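Hukovier Knitwear Care: Frequently Asked Questions

Which garments do you accept?
Wool, cashmere, cotton and mixed-fibre knits. We do not accept leather trim, fur or anything with sewn-in electronics. Send no more than 4 items in one parcel.

How do I find the fibre content if the label is missing?
Leave the fibre box on the form blank. We take a short thread from an inside seam and test it before washing. The result is written on your return slip.

What temperature do you wash at?
Wool and cashmere are washed at 20 degrees in the Brurnitz machine on its slowest drum setting. Cotton knits are washed warmer if the label allows it. 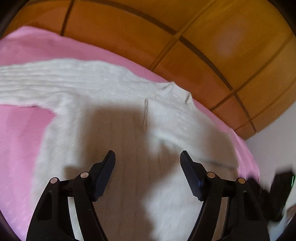
How should I dry a jumper at home?
Press the water out in a towel and do not wring. Dry the garment away from direct sun and radiators. Lay it out flat, as with the white knit in the photo, and bring the side seams parallel before leaving it. Hanging a wet knit stretches the shoulders and lengthens the sleeves. Turn it over once the upper side feels dry.

Can shrinkage be reversed?
Partly. Light shrinkage can often be eased by soaking and blocking to the original measurements. Felted wool cannot be restored. Enter the chest width and sleeve length on the form if you know them.

Do you remove pilling?
Yes, on request. Pills are cut off with a Raudsepp fabric comb. Very loose knits are done by hand with scissors and take longer.

What do you do about moths?
Every wool item is bagged and frozen on arrival. Please shake out and brush garments before posting. Holes are mended under a separate quote, and no mending starts until you have accepted it in writing.

How much am I covered for?
Each parcel is covered up to 149 pounds. For a higher value, contact Roy Treloar at the Prultudetti counter before sending.

When are you closed?
We take no new parcels in November. Items already received are finished and returned as normal.

Page last revised Mon 29 January.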